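Readers wanted – Kollura, the neighborhood newsletter, needs people to test recipes for the July issue. Soups, flatbreads, one very fussy plum cake. 20 spots, first come. 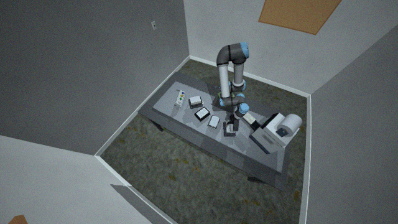 No. 23

You cook 2 recipes at home, fill in the form, send it back to Mercy Mfinanga. Groceries paid up to $200 per household, keep you receipts. No experince needed. Allergies – tell Nayeli when you sign up.

Sign-up sheet at Prirneck Books, front counter, til 6 pm.

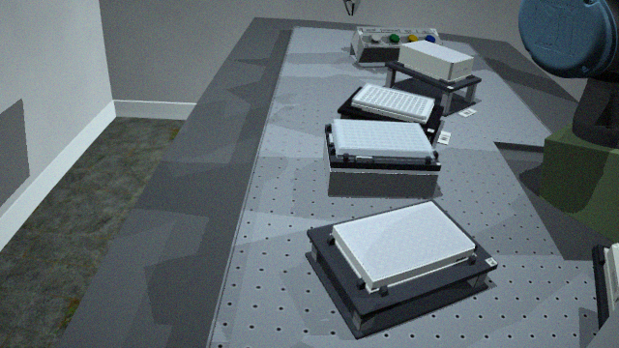
**Can I swap ingredients?**
Please cook it as written the first time, then swap whatever you like and note it on the form.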